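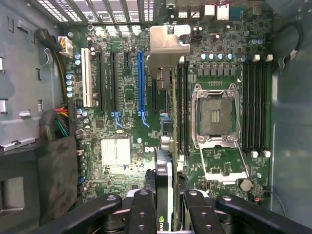 A reader of the last entry wants to know why I bother with old towers at all, when a rented server would chew through the Safavi scans overnight. Fair question! My answer is still the noise test, and the fact that we already own the towers.

May 2, 2024
Cledcombe workshop, dust and heat notes

Batik (the tower under the window) ran the full scan set, all 1,127 files, and didn't shut itself down once. Last December it quit at file 334, fan screaming, and I blamed the power supply for weeks. Wrong! The heat sink was packed with gray felt, cat hair I think, and I've never had a cat. Twenty minutes with a soft brush and the can of air, then new paste, and it's a different machine.

Flovamlow is still sulking. Same cleaning, same paste, and it slows to a crawl after 400 files. I reseated the memory twice. Next I want to look hard at the socket contacts with the good magnifier before I order anything. 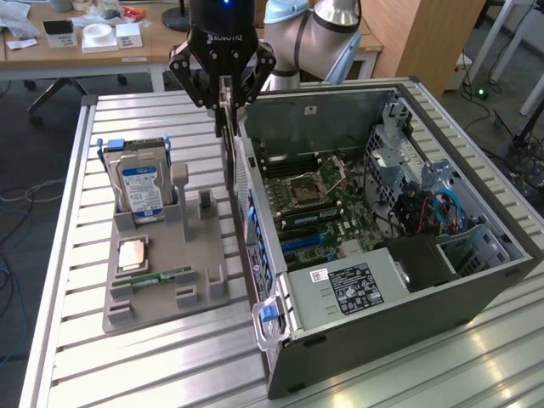
To do

Swap fans between Batik and Flovamlow, rerun the first 400.
More paste, we're down to one tube.
Whoever has the soft brush, please put it back in the tin.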